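Tisex tracking tools: gallery

Tisex is the pose-tracking and replay software we maintain at Traltberg for hand-held grippers. It reads the wide-angle video and the motion sensor log together, builds a map of the building, and writes out a path that the Katiyar planner can load.

The current release adds three changes. Map building now runs on the graphics card, so a 500-frame clip finishes before the next one is copied over. Tag detection is a separate step and can be rerun alone. The replay viewer, Fustia, opens a path with 4 views side by side and marks any stretch where tracking was lost.

Hallways were the hard case for the old version. Plain white walls give the tracker few corners to hold on to, and ceiling ridges repeat so closely that one can be matched to its neighbor. We now drop matches that disagree with the motion sensor by more than 7 pixels. The lens model covers 165 degrees, and points near the rim are given less weight.

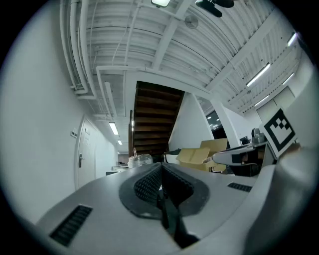
Stairs, ceiling lights and open boxes, with a marker at the right.
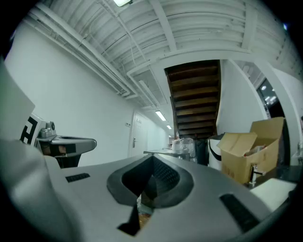

Both views: gripper in the foreground, corridor and wooden staircase beyond.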